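Ticket 1489: Otwood tabletop, pale patch in the finish
Opened by: Analyn Salazar
Status: waiting on supplier

Analyn Salazar, 21st July
The top has a whitish patch in the middle. I followed the care sheet, wiped it down and waited two days. No change. Please don't tell me it's "natural variation" again — I've read that reply already.

Marius Moldovan
Could be a heat mark, could be thin sealer. Could you send a close shot from low down, with the lamp where it normally is?
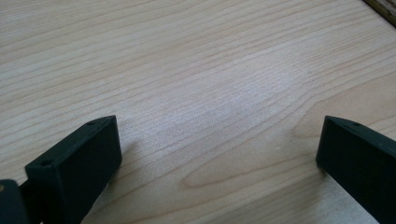
Attachment 1: tabletop, pale area at center, curved grain below it

Marius Moldovan
Thanks. The grain is fainter where the light lands, and I can't see a ring or a hard edge. I'd lean toward glare on a matte surface. Please move the lamp and look again before anyone sands anything.

Analyn Salazar
Glare was the first excuse I got in January. I'll move the lamp, but I'm not closing this on a guess.

Clementina Aguiar
Asked Rusness which sealer went on this batch. They say "standard," whatever that means. Asked again, in writing. No sanding and no oil until they answer.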